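Progress report: Jastlow packing trial
Period covered: May to 08/09/2025
For: grants manager, Bridisetti Fund

Summary

You asked for a short report after the supplier's open day, with a view on whether the second payment should go ahead as planned. My view is that it should wait. The arms can do more than they could in May, but what we were shown at the Ocampo building falls some way short of what the grant was meant to pay for, and I came away with more questions than I took in.

The open day

Gekmont ran the day in two halves. The morning was talks. The slides were much the same as those sent with the original bid, with a new one on safety and another on a possible second site. I would have swapped the lot for an extra hour at the bench.

The afternoon was the demonstration, which visitors watched in groups of 10. The job was canisters and a basket, with two arms working from the same side of the table. It was chosen by Gekmont and was set up before we came in. I asked if a visitor could move things about between runs and was told this would be possible at a later stage. That was also the answer in May.
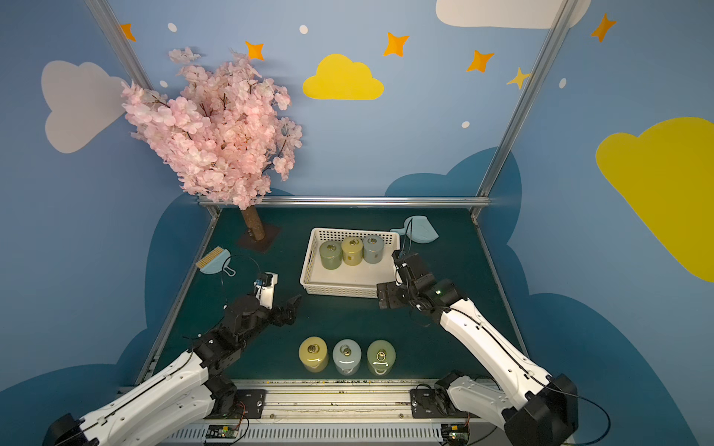

I had three concerns by the end of the session, and I put all of them to the Gekmont staff on the day.

The first is how tidy everything is. Canisters standing upright in a row are a kind start for any machine. At Jastlow they come off the line on their sides, sometimes with a torn label hanging off, and the person packing them deals with it without a second thought. The ring pulls on the lids may turn out to be a help or a nuisance for a gripper, and I could get no clear answer on which. The painted clouds and the blossom tree make for a cheerful stand, but our packing room has grey walls and poor light, and I would like to see the arms cope with that.

The second is speed. Our group saw 6 runs. Two were stopped by staff and started again, which I don't hold against them, as these things happen in front of an audience. The others finished, but slowly. Gekmont says pace will come once the movements are reliable. It may. The bid, though, promised a full basket in 20 seconds by this point in the project, and no run I watched came near it.

The third is the record keeping. The talk gave a total of 600 practice runs since May. I asked how many of those had ended with a packed basket and no help from staff, and the figure was not to hand. It has been promised in writing. Without it the total tells us that the team has been busy, which I don't doubt.

What has improved

To be fair to them, the arms no longer get in each other's way as they did in the spring, when one had to be parked while the other worked. The staff on the bench were open about faults – more so than the people giving the talks – and one of them told me plainly that sweeping up with the brush and dustpan was well behind the packing work. Sweeping was never in our bid and I would ask that none of our money goes on it.

Spending

Spending is within budget. Travel is slightly over, and parts are under, as one order has been put back. The itemised sheet follows separately.

Next steps

Before the second payment is released I suggest we ask for:

The success figures for all practice runs, including the failed ones.
A demonstration at Jastlow, using our own stock in whatever state it arrives.
A revised date for the speed target, with the reason for the slip.

Gekmont has agreed to the first of these and is thinking about the second. I have not yet had a reply on the third and will chase it this week.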